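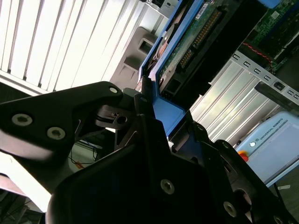 Black metal, silver screws.

Quick one before work. Well, quick-ish. I've got the bag by the door and half a bagel and I want to get this down before I forget it all again, like I did with the last three posts I was going to write.

So. Swimming. Still doing it! A few of you asked, and my sister-in-law asked in that voice that means she assumed I'd quit. Have not quit. Went Monday, skipped, went again, skipped, went this morning. My hair smells like a motel.

For anyone new: I could not swim until this spring. I mean I could stay alive in a pool if the pool was short. Dog paddle plus panic. Grew up nowhere near water, the school had a pool for one year and then it was a gym floor with a suspicious echo. And then you get to be an adult and there's never a moment where it comes up except vacations, and on vacations you hold the towels. I was very good at holding the towels.

Signed up at the Gorthorpe pool in a mood. Adult beginner class, evenings. Six of us and a teacher who looked like she was still in college and was extremely patient about the fact that I wouldn't put my face in. Two whole lessons on putting my face in. Blow bubbles, she said. Blow them out your nose. I'm a grown person with a dental plan, blowing bubbles at a wall.

Anyway it clicked at some point. Not all at once. The breathing is the thing, everybody says so and I'd nodded along without knowing what they meant. I was holding my breath under water and then trying to breathe out AND in during the half second my mouth was up. No wonder I was dying by the flags. You breathe out the whole time you're under. A long slow hum. Then when you turn there's room for the air to come in. Somebody could have told me this in kindergarten.

Where I am now: 16 lengths without stopping. That was this morning. I stopped at the end of it and hung on the wall and the lady in the next lane gave me a thumbs up, though she may have been checking her watch.

The goal, which I wrote on the fridge in July and now can't take down, is 2000 yards. In one go, any stroke, no time limit. It's a 25 yard pool so you can do the math, I did it once and then stopped doing it. A long way. I'm not sure where the number even came from, I think I liked the zeros.

Some notes, in no order.

Mornings are better than evenings. I fought this. The doors open at 7 and if you're there when they open you get maybe a lane with one other person in it, and by half past it's the serious people with the paddles and the snorkels and you are in their way. After work it's kids' lessons on one side and the water is like soup. Warm soup. I'll take the cold end and the empty lane. Getting out of bed is horrible and doesn't get less horrible. I put the suit on the radiator. It helps.

Goggles. I went through two pairs that leaked, the second one was not cheap, and then I bought some Silter ones off the rack at the front desk because I'd left mine on the bus. Fit first time. I'm not going to say they're the best goggles, I have a weird nose bridge and they might be awful on you. But if yours leak, try a smaller size before you crank the strap down. I had dents around my eyes in meetings all through June.

Caps: still hate. Still wear. Rinse your hair before you get in, it soaks up less of the chlorine, or that's what I was told in the showers and I've decided to beleive it.

Lane etiquette. There's a sign. It says to keep right and let faster swimmers go at the wall. I am never the faster swimmer so this is easy, I just stop a lot. What the sign doesn't cover is the man who does backstroke down the exact middle with his eyes shut. I have been hit by him. He apologized very nicely. Then hit me again on the way back.

Food! Why is it like this. I come out of there hungrier than after any run I ever did. I've been going to Grerura, the little coffee place across the parking lot, and they do an egg and potato thing in a flatbread that I think about during the last few lengths. It's kept me going more than the fridge number has. They know my order now. They also know I'll be dripping on the stool, there's always a paper towel down, very tactful.

What I didn't expect is how quiet it is. I'm on screens and calls all day and I thought I'd be bored out of my skull looking at a tiled floor. Some mornings I am. But other mornings I go in with a whole argument running in my head, email I should have sent, the thing with the landlord, and somewhere in the middle I notice I've only been counting. Or not even counting, lost count, had to guess. Then I get out and the argument's still there but I don't feel like having it.

OK the bad stuff, to be fair. My shoulder. The left one clicks. Not painful, just a click, like a pen. Teacher had a look and says I'm reaching across the middle when I put my hand in, and to think about reaching wide, like on train tracks. So I'm doing train tracks. It feels ridiculous and too wide and she says that means it's about right. Also I had water in one ear for most of a week and kept tilting my head at people.

And I tried to do a flip turn. No comment on the flip turn.

Also there was a Wednesday a few weeks back where I got in and just couldn't. Got to the deep end, looked down, and my whole chest went tight like it was the first lesson. No reason I can think of, slept fine, ate fine. I did two lengths on my back and got out and sat in the sauna feeling sorry for myself. Nearly didn't go the next time. I'm putting it here in case somebody else is learning and has a day like that and thinks it's all gone. Mine hadn't gone. It was back the next time I went, a bit rusty.

Next thing is Tautahi. The lake. A few people from the class are driving up in September before it gets too cold, and there's a roped off part by the dock you can swim in, so it's not like being out in the middle. I said yes before thinking about it. I've now thought about it. No wall! No line on the bottom! Weeds!! I've been told the weeds are fine. I've been told you can wear a bright float on a string behind you and everybody will see you, and hang onto it if you get tired, and I've ordered the most orange one they had.

Going to practice looking up every few strokes so I don't swim into the dock. Did some of that today and swallowed a fair amount of Gorthorpe's finest. You're meant to just peek, eyes only, like an aligator. I was coming up to the waist like I'd heard my name called.

If anybody's done a first lake swim and has tips, leave them below. Particularly on: cold feet (literal), what to do about weeds touching you, and whether I need the rubber booties. I'd rather not buy the booties. I've spent enough on this already and the cafe isn't helping.

Right, that's the bus. Bagel's gone cold. Will report back after the lake, and someone remind me to write about the locker situation, I've lost two quarters and a sock to number eleven and I have opinions.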